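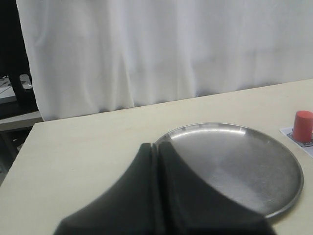

Submitting Satire to Serkbridge: Frequently Asked Questions

What length do you accept?
Opinion parodies run up to 294 words, headline included. Mock news items run up to 243. Longer pieces are returned unread.

Can I use a real person's name?
Elected officials may be named in connection with their public acts. Private individuals may not be named at all. Do not put made-up quotes in the mouth of a real person.

Do I need to label the piece as satire?
No. A standing label is applied to every page in the section, and it also appears in the link preview. Do not add your own.

Who reads submissions?
Oksana Palamarchuk reads first-person columns. Wayne Goodall reads everything else. Put the type of piece in the subject line so it reaches the right inbox.

How long does a reply take?
Up to 14 days. If you have heard nothing by then, resend once with the original subject line.

Can I submit the same piece elsewhere?
Yes. Withdraw it in writing if another outlet accepts it first.

What happens if a reader takes a piece as fact?
Complaints are logged and the headline is reviewed. It may be changed without notice to the author. The body text is not changed unless the author agrees in writing.

Do you pay?
A flat fee is paid per published piece, in the month after publication. Pieces published in October are paid in November. Headline-only submissions are unpaid.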